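Pre-Purchase Inspection Checklist: Hand-Held Grippers and Spares
Prepared by: Róisín Mulcahy
Site: Jemstead, bench area
Date: Jun 1, 2025
Status: open, do not release the purchase order on the strength of this sheet

Scope
This covers the hand-held grippers we already own and the Scanlon quote for replacing them. The quote is for 13 units with a spares kit. I was asked to confirm that the old ones are worn out so the order can go through before July. I have filled in the checklist instead, and the comments say where I think the case is weak.

Section A. Condition of existing gripper

A1. Fingertip pads attached to bracket, no play
Result: Pass
Comment: Wiggled by hand. Fine.

A2. Foam or rubber facing intact on both pads
Result: Fail, one side
Comment: The strip on one pad is frayed along the inner edge and a curl of it has come away at the bottom. The other pad still has a clean, even face. One bad strip is being put forward as a reason to replace the whole tool. I don't accept that. The facing is a consumable and should be priced as one.

A3. Pad mounting holes clear, not cracked
Result: Pass
Comment: No cracks. If the holes on the new pads don't match the old ones, our old pads go in the bin as well. Scanlon has been asked twice and has not said.

A4. Link arms free of cracks, eyelets seated
Result: Pass
Comment: Eyelets tight in the black arms. I would expect trouble here before anywhere else if these tools were really at the end of their life, and I found none.

A5. Opens and closes without binding
Result: Pass
Comment: Slight drag at full open on one unit. Cleaned it, drag gone.

A6. Loose material that could catch or drop into work
Result: Fail
Comment: Same strip as A2. Trim or replace before next use. Tag the unit until then. 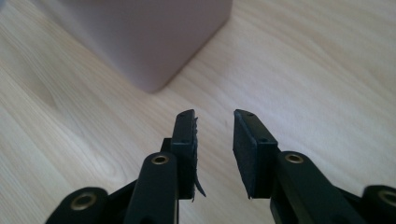 The maintenance log doesn't help the case for replacement either. It has entries for pads and almost nothing for linkages. Someone wrote "worn out" against three units with no note of what was worn, and that phrase has been copied into the budget request as if it were a finding. Entries like that should be sent back to whoever made them.

Section B. Work surface and handling

B1. Surface level and clear of grit
Result: Pass

B2. Test items suitable for the grip being checked
Result: Needs attention
Comment: We test mostly with boxes. Boxes are easy. The Lorkia job will bring in soft pouches, and I can't find any record of either the old or the new gripper being tried on one. Buying first and trying later is how we got the Salatance feeder, which is still under a sheet.

B3. Operator can hold the tool for a full shift without strain
Result: Not checked
Comment: The brochure says "ergonomic." I would like two people to use the demo unit for a day and tell me.

Section C. The quote

C1. Unit price stated and held in writing
Result: Fail
Comment: The price was given over the phone. The written version says "indicative."

C2. Spare pads priced separately
Result: Fail
Comment: They are bundled into a kit at $2,000. On asking, I was told a single pair of pads is $88. We need 2 pairs now. That is $176, and it clears every failed item in Section A.

C3. Lead time on spares
Result: Not answered

C4. Warranty covers pad facing
Result: Fail
Comment: Excluded as a wear part. So the seller agrees with me on A2.

C5. Training cost included
Result: Unclear
Comment: "Support" appears on the quote with no hours next to it. I have left it out of my numbers.

C6. Savings claim backed by our own data
Result: Fail
Comment: The claim of fewer dropped parts comes from the sales deck. We don't log drops by cause, so there is no way to check it here. Start a drop sheet now, keep it through July, and look again.

Actions before any order
1. Buy 2 pairs of pads and fit one to the tagged unit.
2. Get a written answer on mounting hole pattern (A3).
3. Try old and demo grippers on the pouches from the Lorkia job.
4. Ask Scanlon for a firm price without the kit.
5. Bring the maintenance log to the review, the full log and no summary.

Sign-off
Inspector: R. Mulcahy
Repair: recommended
Replacement: not supported at this time
Budget holder: signature pending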